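Print this page
E-mail this page

About Planthorpe

Planthorpe is a small evening school for languages. We opened with 6 pupils in one rented room, and today we have 162 pupils in the week, most of them adults who come after their work. We teach English, Thai and Portuguese, always in small groups. 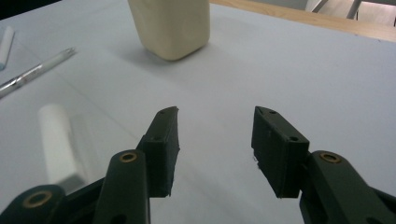 How we teach

Every new pupil has first a talk with Duangjai Chuensuk, our head teacher. She listens for half an hour and then she proposes a group. There is no written test – many people are afraid of tests, and we learn more from the talk. A course has 42 lessons and can be started in any month. 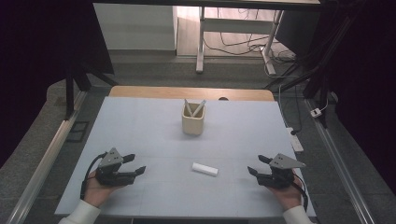 Our beginners learn the words of daily life before the grammar. They name what they have at home and what they do with it. A table with a pale sheet over it is already enough for one evening: on, under, between, left hand, right hand. The book we use, Rundaria, comes in the third month. On Tuesday the library stays open until nine, and you may borrow 68 easy readers.

What our pupils tell us

We ask for opinions at the end of each course and we read them all.
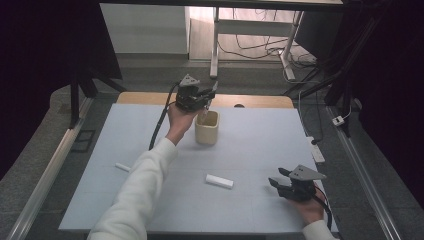 Amber Naylor wrote to us that she was shy to speak in the first weeks, "but in November I telephoned my landlord in Portuguese and he understood me." She would like more lessons on pronunciation, and we have added one hour for this.

E-mail this page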